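How to pack a mixed order without buying the "system"

Vadimby will sell you a packing course for 34 dollars. I've read it. Most of it is padding, so try this first.

Sort before you tape. Spray cans go in one open tray with whatever flat carton fits beside them. 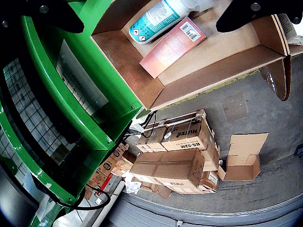

Heavy cartons stay low, on a pallet if you have one. I don't trust "double strength" printed on a box – press the base with your palm and judge for yourself.

Next, set two open boxes side by side at the back of the table and keep the big one in front. 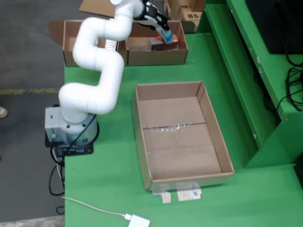 Step 2: Check the base

Run tape along the middle seam, then across it. Jelness says one strip holds anything. I doubt it.

Drop in something light and flat, like a plastic lid, and see if it sits level. 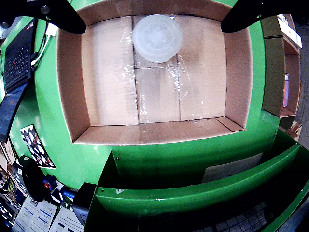
If it rocks, a flap is folded wrong. Open it up and start again.

Cans go in last, after the cartons, with paper stuffed around them. Check your carrier's rules on aerosols before you seal anything.

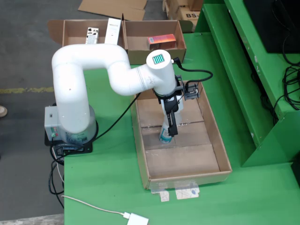

Nimden writes that paper is useless with tall cans and cardboard dividers are the only thing that works. Maybe. I'd try the paper first.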